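Does a squeegee really clean better than a cloth?

People who sell squeegees say yes. People who sell cloths say no. When two lots of people both want your money, it's a good idea to ask how the thing works and then try it yourself.

Start with the places where water lands: a basin, a tap and a dark countertop.
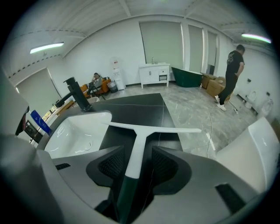 Squeegee, white blade, black countertop.

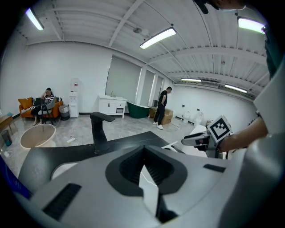 Water likes to stick to itself, so a small spill pulls itself into drops. Tap water also has tiny bits of mineral dissolved in it. When a drop dries up, the water goes into the air but the minerals stay put. They leave a pale ring, and a dark colour makes the ring easy to spot.

A squeegee has a straight, bendy edge. Press it down and it touches the surface all the way along, so the water has to move in front of it. A cloth soaks water up instead. That works well until the cloth is full, and then it mostly spreads the water about.

So the squeegee wins? Not so fast. A flat blade can't follow the curve of a basin, and it's hopeless around the bottom of a tap. Wagner Lacerda, who taught me to clean windows, says a squeegee is "5 times faster". Faster than what? He has never told me.

Test it yourself

Ask an adult which counter you can use. Put 10 drops of tap water on one side and 10 on the other. Wipe one side with a cloth and pull a squeegee across the other — one stroke only, no cheating. Wait until both sides are dry, then look from low down with a light on.

Do it 4 times before you believe the answer. One try might just be luck. If your result doesn't match mine, check that you pressed equally hard on both sides, then trust your own eyes.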